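4.2 What people told us about their counters

I went into the Daltwood interviews thinking we'd mostly hear about money. We did hear about money, but people really wanted to talk about stains! Hammad Gilani and I sat in 41 kitchens between May and the end of the project, and the talk kept drifting back to lemon juice, red wine and the ring a mug leaves overnight (one woman in Edier had named hers).

Stone owners worried more than laminate owners, which surprised me a little. They wiped more often, and they were quicker to scold guests. Adeel Mohmand, who coded the transcripts, ended up splitting "worry" into 3 codes, and I still think the second one is too broad. Busy patterns came up a lot too. Several people said they liked veined stone for hiding crumbs, then grumbled that they could never tell if it was clean.

Figure 6. A large stone countertop patterned in brown and grey, with irregular cream-white veins.
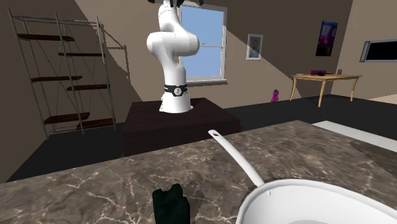
Did people with patterned stone clean less often than people with plain stone?

They cleaned just as often, going by their own diaries, but they spent less time on each wipe.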